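Assessment Resources Update: Revised Question Bank for Lower Secondary Geography

The Skyrme question bank for lower secondary geography has been revised and is open to all subscribing schools from October. The bank now holds 2,424 questions on rivers, coasts, settlement, weather and map skills, of which 449 are new to this edition. The revision was led by Magdolna Oláh, with Jin-sol Kong responsible for the map skills section.

Teachers may sort questions by topic, by level of difficulty and by the length of answer expected. A printed paper may contain up to 75 questions. Mark schemes are produced separately and are visible only to staff accounts. 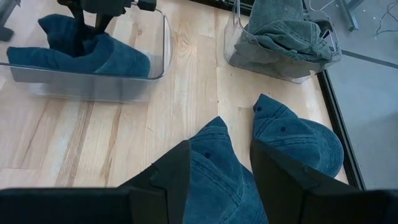 Can papers saved in the previous edition still be used?

Papers saved in the previous edition remain in the school's account and may be printed as before. Where a question has been withdrawn, a notice is shown beside it and the teacher is invited to choose a replacement before printing.

Schools are reminded that grid reference questions now use six figures throughout. Four-figure versions are kept in a separate folder for pupils in their first year.

Corrections to questions or mark schemes should be sent to Viktória Fodor at the Skyrme office, quoting the question number and the title of the paper.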